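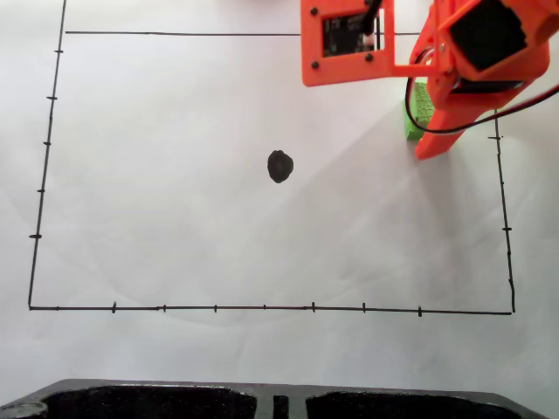

Molenness Paper Games Club — Members' Diary

October 2025

So the big sheet is finally down and I have drawn the box on it, black marker, freehand, and yes it leans. I had a ruler in my bag the whole time and decided I was above it. The top line doesn't even meet the left one, there's a little gap up in the corner, and I keep looking at it and thinking I should close it up and then going to get more tea instead.

The ticks went better! They run along the left side, the bottom and the right, like the edges of a graph, and the idea is that we read our squares off them when we play the map game next month. Some came out fatter than others (I press too hard when I'm talking). Bhupendra wants numbers next to them. So-ying wants letters up the side and numbers along the bottom, like an old road atlas, and I think she's going to win because she has already made the cards. There are 40 cards. I offered to help with the coloring and was told no, very nicely.

The paper still has its creases and I'm not happy about that. Thaddeus says iron it on low with a towel over the top, but he also told me to iron a shower curtain once, so I'm leaving it flat under the atlases tonight and hoping.

We haven't settled what the map is of. I'd like an island. Chin-lung would like a harbor town called Bendham with far too many pubs — he has a list of street names going already and read me most of it over the phone.

Need to buy: another black marker, the thin kind, and a pencil eraser that doesn't smear. Also text Tin-yau about the November date before he books something else.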